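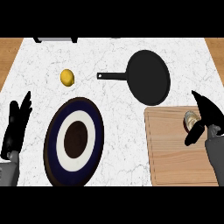 带灰色纹理的白色大理石台面

Graciela Henríquez新长篇《退潮以前》定于明年春天出版

2024年12月23日　书讯

出版社Drekunix宣布，小说家Graciela Henríquez的新长篇《退潮以前》已经定稿，将于明年春天出版，纸质书与电子书同时上市，有声书稍晚推出。中文简体版同步翻译，目前译稿进入二校，书名沿用作者认可的直译。

《退潮以前》是Henríquez的第四部长篇，也是她第一次把故事完全放在一座小镇里。小镇名叫Quezada，是作者虚构的地名，位于一条入海河流的北岸，镇上靠渡船、盐场和一家季节性营业的旅馆维持生计。主人公Mira三十一岁，在首都做了八年婚礼策划，辞职后回到镇上，接手姑母留下的旅馆。她原本打算把旅馆修好卖掉，还清欠款就走，结果第一个来看房子的买家，是当年在婚礼前一天离开她的未婚夫伊万。

出版社给这本书的定位是爱情小说，同时列入家庭小说书目。责任编辑在介绍材料里写道，书中感情线占去大半篇幅，但两家人围绕旅馆产权的旧账同样贯穿始终，读者如果只当轻松的重逢故事来读，到中段可能会觉得节奏变慢。

全书共40章，定稿314页。Drekunix方面说，作者交来的初稿有572页，删改用了将近两年。删去的内容主要是姑母年轻时的经历，原本独立成一条线，与Mira的故事交替推进。编辑部和作者商量以后，只保留了姑母的几封信，放在各部分开头。

故事梗概

小说从Mira抵达渡口写起。旅馆已经关门两季，屋顶漏水，账本丢了一半，镇上的木匠拒绝上门，原因是姑母还欠着他一笔工钱。Mira先去还账，木匠收了钱，仍然不肯来。她只好自己动手，请了渡船上的少年帮忙搬东西，两个人花了一个冬天清理二楼的客房。

伊万出现在第五章。他如今替一家度假地产公司收购沿岸的旧房子，事先并不知道旅馆的新主人是谁。双方见面以后都表现得很客气，谈价格、谈期限、谈屋顶的维修费由谁出，谈了三次都没有谈拢。第三次谈判那天起了大风，渡船停航，伊万被迫在旅馆住下。

从这里开始，小说把大量笔墨放在停航的那几天。旅馆里除了他们两个，还有一对来办金婚的老夫妇，以及一位自称在写地方志的女教师。老夫妇的金婚宴原定在镇上礼堂举行，礼堂停电，只好改在旅馆餐厅。Mira重操旧业，用手边能找到的东西办了一场宴席，伊万在厨房里洗了一夜盘子。这场宴席占了整整三章，是全书最长的一段连续叙事。

风停以后，伊万没有马上走。他发现公司收购旧房子的计划并不包括保留旅馆，图纸上那个位置是停车场。要不要把图纸给Mira看，成了后半部分的主要悬念。与此同时，那位女教师查到旅馆的产权在上一代曾经转手，转出的一方正是伊万的外祖父。

出版社没有公布结局，只说这本书“有一个明确的结局”。此前Henríquez的第二部长篇以主人公上车离开作结，去向不明，当时有不少读者写信到编辑部询问，这次的说明大概与此有关。

从短篇扩展而来

《退潮以前》的雏形是一个短篇，最初发表在文学网站Kornovura上，题为《停航》，写的就是风暴中困在旅馆里的一对旧情人。短篇里两个人没有名字，也没有交代过去，只有一夜的对话。发表以后，网站编辑问过作者有没有续篇，她当时的答复是没有。

据Henríquez在同一网站的访谈中回忆，她后来改变想法，起因是整理短篇集时重读了一遍，觉得自己对那家旅馆的兴趣超过了那对情人。

“我想知道屋顶是谁修的，床单是谁洗的，冬天没有客人的时候靠什么付电费。”她说，“这些事情短篇里一句都没有。我坐下来先写了一份旅馆的账，写完账，人物就有了去处。”

这份账目后来成为小说的一部分。书中每隔几章就有一页Mira的记账，有的只写几行，有的附有涂改和旁注。起初的旁注都是抱怨，木料涨价，水管冻裂，某某还没有付房费。到后来，旁注里开始出现别的内容，其中几处是写给伊万看的，他也在上面回了字。负责版式的设计师为这些页面单独选了字体，与正文区别开来。

短篇《停航》没有收入本书附录，读者仍可以在Kornovura上读到。作者说两者的情节已经对不上，放在一起容易造成误会。短篇里的男主角是医生，旅馆也不在河边，而在山口。

Quezada镇的原型

不少读者关心Quezada是不是真有其地。Henríquez在访谈里说，镇子拼合了她住过的几个地方，渡口的样子来自童年，盐场是成年以后才见到的，礼堂则完全凭想象。书中写到镇上有65户常住人家，这个数字在小说里反复出现，居民开会表决、分摊修堤费用、给金婚夫妇凑份子，都按户来算。

作者为小镇画过一张地图，标出每户的位置和姓氏。编辑部起初想把地图印在扉页，后来没有采用，理由是其中几户的位置会提前透露产权纠纷的线索。精装版改用一张只画河道和渡口的简图。

校对阶段，编辑按照地图核对过人物的行走路线，找出几处矛盾。例如第十二章里Mira从旅馆走到礼堂要经过盐场，第二十七章却不经过。作者的处理办法是在第二十七章加了一句话，说那条近路要等退潮才能走。书名也是在那次修改之后才定下来的，在此之前书稿一直叫《旅馆》。
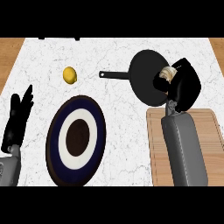 编辑与作者谈人物

Drekunix随书讯发布了一份简短的对谈，由责任编辑提问。以下摘录其中几段。

谈到伊万，编辑问，怎样让读者接受一个在婚礼前一天离开的人重新成为男主角。

Henríquez说：“我没有打算让读者原谅他。Mira要不要原谅他，是她的事。我能做的是让他把当年的事说清楚，而且只说一遍，说的时候不能哭，也不能下雨。初稿里那一段是下着雨的，我删掉了。”

编辑又问，Mira的职业为什么是婚礼策划。

“最早她是会计。”作者回答，“会计写账本太自然了，没有什么意思。后来我想到她替别人办过那么多婚礼，自己的却没有办成，这一点在故事开始之前就已经发生，她每天上班都要面对。她对流程、时间表、备用方案非常熟悉，到了旅馆以后，也是按办婚礼的办法来修房子的，先列清单，再倒推日期。有些办法管用，有些完全不管用。”

关于那对老夫妇，编辑提到，试读的人里有好几位最喜欢他们，希望篇幅再多一些。

“他们本来只有一个场景。”Henríquez说，“我在写金婚宴的时候发现，丈夫一直不肯讲他们是怎么认识的，妻子每次要讲他就岔开。我写到第三次才知道他为什么岔开。这一段保留在书里，读者会看到。”

她还谈到女教师这个角色。初稿中女教师是反面人物，受雇于地产公司，专门来打听产权情况。修改时作者觉得安排得太满，一家小旅馆里已经有一个替公司办事的人，不需要第二个，于是把她改成真正写地方志的人，产权转手的事也由她在档案里偶然查到。这样一来，她在后半部分的立场比较复杂，她想把查到的东西写进书里，而Mira希望她先不要写。

对谈最后涉及篇幅。编辑问她删掉那么多内容是否可惜。Henríquez说，姑母的那条线她还留着，将来也许会单独成书，目前没有动笔的计划。

作者此前的作品

Henríquez早年在一家地方报纸做校对，工余写短篇，后来专职写作。她的第一部长篇写一对姐妹经营裁缝铺，出版后反响平平，几年后再版时才有了较多读者。第二部长篇写跨国长途客车上的一段恋情，篇幅不长，是她至今销量最高的一本。第三部转向家庭题材，写三代人围绕一座果园的去留争执不下，感情线退到次要位置，评论界的看法分成两边，有人认为这是她写得最扎实的一本，也有人觉得人物太多，读到一半要回头查人名。

新书在题材上兼有后两部的特点。从已经公开的试读章节看，语言仍旧简短，对话多，很少有大段的心理描写。人物说话时常常在做别的事情，修窗户，数钥匙，等水开。前三章里几乎没有提到婚礼那件事，只是镇上的人见到Mira都会先停一下再打招呼。

试读章节于11月在Kornovura上线，共三章，免费阅读。网站的留言区里，讨论较多的是木匠为什么收了钱还不肯来。有读者猜测木匠与姑母之间另有旧事，也有读者认为他只是嫌路远。编辑部没有回应。另有几位读者指出，第二章写渡船每天四班，第三章却写成五班。编辑部回复说，第三章写的是集市日，加开一班，正式出版时会在正文中写明。

中文版翻译情况

中文简体版由一位译者独立完成，她此前译过Henríquez的第三部长篇。据出版方介绍，翻译中讨论较多的是人名和称谓。原文里镇上的人称呼Mira时有好几种叫法，长辈叫小名，同辈叫名字，生意上的往来叫姓，关系的远近由此可以看出。中文版保留了这些区别，没有统一成一种。

地名Quezada在正文中保留原文，首次出现时加注读音。译者原本拟过音译，与作者通信后放弃，原因是书里有一段情节涉及渡口木牌上的字母脱落，改成汉字就无法成立。

账本页面的处理也费了一些工夫。原书旁注有不少缩写和错字，是人物在匆忙中写下的，译稿既要让人读得懂，又不能写得太整齐。目前的做法是保留少量漏字，另在页脚用小字补全。二校稿中有两处补全与后文冲突，正在与原出版社核对。

书末附有译后记，篇幅很短，主要说明度量单位和货币的换算。盐场一章里出现的旧制重量单位没有换算，保留原名，因为买卖双方正是为了这个单位该怎么算而吵起来的。

版本与发售安排

首批推出平装和精装两种版本。两种版本正文相同，精装版附河道简图和书签带，封面颜色也有区别，平装为浅蓝，精装为深灰。作者签名的部分只在精装版中提供，由Drekunix自营书店发售，每位读者限购一册，不接受电话预留。

电子书与纸质书同日上市，账本页面以图片形式嵌入，同时提供可放大字号的文字版，方便使用朗读功能的读者。有声书由两位演播者录制，一位读正文，一位读姑母的信，账本部分怎样处理还在商量，有可能由读正文的演播者以较快的语速念出。

预售将在封面最终确认后开放。已经购买过第三部长篇的读者会收到邮件通知，没有登记邮箱的读者可以在自营书店柜台登记。图书馆和学校的订购走另外的渠道，订单表格随春季书目一并寄出。

作者活动方面，目前确定的只有一场线上朗读会，时间在出版后的第二周，内容是第十四章，也就是金婚宴的开头。Henríquez将先朗读原文，再由主持人宣读中文译文，之后留出时间回答提问。提问需要事先通过Kornovura的活动页面提交，涉及结局的问题不会在会上宣读。

线下活动尚未排定。出版社说，作者近期不打算长途旅行，如果安排线下见面，会优先考虑渡船或铁路能到达的城市。具体场次确定以后，在春季书目的增补页上公布。

更正：本站此前一则预告把《退潮以前》列为Henríquez的第三部长篇，应为第四部。原预告中主人公的年龄也有误，现已一并改过。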